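# How Do You Pick a Hand for a Robot?

Pick something up. Anything! A pencil, a sock, a banana.

How did you do it? You probably didn't think about it at all. Your eyes found the thing, your arm went out, your fingers opened just wide enough, and then they squeezed. They didn't squeeze so hard that the banana turned to mush, and they didn't squeeze so softly that it slid onto the floor. You've been practicing since you were a baby, and you're really, really good at it.

Robots have to learn all of that from scratch, and before they can even start, somebody has to decide what kind of hand they get. Robot builders call the hand a **gripper**. There are lots of kinds, and people spend weeks trying them out against each other. It's one of the best jobs in the whole lab, if you ask me.

## Meet the grippers

**The pincher.** Two stiff fingers that close toward each other, like your thumb and pointer finger when you pick up a coin. It's simple and strong, and there isn't much to break. A lot of robots start with one of these.

**The sucker.** A rubber cup that pulls air in, so things stick to it. Try this with a straw: put the end on a piece of paper, suck in, and lift. Hooray, you're a suction gripper! Suction is fantastic for boxes and flat packages. It's terrible for a teddy bear, since the air leaks in through all that fuzz.

**The squishy one.** Soft rubber fingers that bend when air is pumped into them. They curl around a tomato or an egg so gently that it's lovely to watch. They get floppy with heavy things, though, so don't ask one to lift your bowling ball.

**The full hand.** Five fingers, lots of joints, a bit like yours. These look amazing. They are also hard to control, because every joint needs to be told what to do. More fingers means more chances for one of them to be in the wrong place!

So which is best? That's like asking which shoe is best. Best for what? Swimming? Snow? A wedding?

## A fair test

Let's say you have two grippers and you want to know which one is better at picking up small, odd-shaped things. We'll call them the Juvholm, which is a pincher with long narrow fingers, and the Plallness, which is a pincher with short, wide, rubbery ones.

You could let each of them grab one thing and see what happens. But what if the Juvholm gets a nice dry block and the Plallness gets a slippery bar of soap? That wouldn't be fair at all. You'd be testing the soap.

In a fair test, you change **one thing** and keep everything else the same. Same arm. Same objects. Same starting place. Same speed. Only the gripper changes.

You also need to try more than once. Everybody gets lucky sometimes. If you throw a crumpled paper ball at the trash can one time and it goes in, are you the world champion? (Maybe! But we should check.) In our test, each gripper gets 200 tries.

That's a lot of picking up. With a real arm you'd have to put the object back every time, and chase it when it rolled under the table, and stop for lunch. So robot people have a wonderful trick.

## Practicing inside a computer

They build a pretend world! It's called a **simulation**, and it's a close cousin of a video game. Inside the computer there's a pretend robot, a pretend table and pretend things to grab. The computer knows the rules of the real world, such as "things fall down" and "two solid objects can't be in the same spot," and it works out what happens every time the robot moves.

If the robot drops a cup in a simulation, there's no mess. You press a button and the cup is back. You can run tests all night while everyone is asleep, and you can have many pretend robots practicing at the same time.

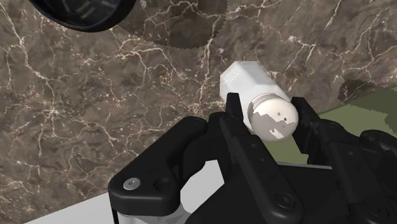
You can change the pretend world in ways that would take forever in a real room, too. Want a marble counter? Click. Want a wooden one? Click. Want it to be dark, with one lamp on the left? Click, click. Robot builders swap colors, patterns and shadows on purpose. If a robot only ever practiced on a plain white table, it might get horribly confused the first time it saw a fancy one. It could even mistake a stripe for an edge.

Funny shapes are great practice as well. A plain ball looks the same from every side, so it doesn't matter much how you turn your hand. Now think about a thing that's round at one end and has flat sides at the other. Where should two fingers go? On the flat sides, they might sit nice and snug. On the round part, they have to press in just the right places or the thing could twist. And it matters which way it's lying. A tilted object might need a tilted hand!

## What the robot sees

A gripper can't do much without eyes. Robot eyes are cameras, and you have to choose where to put them.

One good spot is up high, looking down over the whole table. That camera sees everything, but from far away, and sometimes the robot's own arm gets in the way. (Hold your arm out in front of your face and try to find your spoon. Annoying, right?)

Another good spot is on the robot's wrist. A wrist camera rides along with the hand. It sees the fingers close up, and it can tell whether they're lined up with the thing they're reaching for. But it misses what's going on behind it, and the view swings every time the arm turns.

Lots of robots use both. If you were comparing cameras, you'd do the same as before: keep the gripper the same, keep the objects the same, and change only the camera.

## Time to keep score

Before you start, you have to decide what counts as a win. This is harder than it sounds!

Does touching the object count? No, that's too easy. Does lifting it count? What if it falls right away? In our test, the rule goes like this:

1. Close the fingers on the object.
2. Lift it off the table.
3. Hold it up for 5 seconds.
4. Put it down in the right place.

Miss any step and it's a drop. You have to write the rule down *before* the test. Otherwise, when your favorite gripper has a bad day, it's awfully tempting to say, "Well, that one sort of counted."

Suppose our Juvholm gets 171 wins out of its 200 tries. That's pretty good! But you'd want to look closely at the misses as well. Maybe nearly all of them happened with the same object. Maybe the fingers closed a tiny bit too early. Misses are like clues in a detective story, and I think they're the most interesting part of the score sheet.

## Back to the real world

There's one catch with pretend worlds. They're never *exactly* like the real one. Real rubber gets dusty. Real screws come loose. Real light changes when a cloud goes by. A gripper that does a great job in the computer can get to a real table and fumble everything, and then the builders have to figure out what was different.

They call this "the gap," and they're always trying to make it smaller. They make the pretend world a bit messier, or they measure how slippery the real fingers are and put that number in the computer. Then they test again. And again! Testing is a bit like brushing your teeth that way.

## Try it yourself: the Great Gripper Contest

You need:

- kitchen tongs
- a pair of chopsticks
- a clothespin
- a pair of thick mittens
- 8 small objects (try a grape, a button, a cotton ball, a toy car, a key, a sponge, a crayon and a bottle cap)
- two bowls
- paper and a pencil

Put all the objects in one bowl. Your job is to move them to the other bowl, one at a time, using only your gripper. The mittens count as a gripper, and they're harder than you'd think.

Make a chart with the grippers across the top and the objects down the side. Put a star for every object that makes it to the second bowl and an X for every drop. Do the whole thing again with the next gripper. Remember, same bowls, same objects, same distance!

Then look at your chart. Did one gripper win everything? Which object had the most X's? Was it small, or slippery, or a weird shape?

For an extra-hard round, close one eye. Now you're a robot with only one camera. Reach for the button and see how you do.

## Words to know

**Gripper:** the part of a robot that grabs things.

**Simulation:** a pretend world inside a computer, used for practice and testing.

**Controller:** the program or device that tells the robot how to move. You can compare these too, by keeping the same gripper and changing the controller.

**Fair test:** a test where only one thing changes and everything else stays the same.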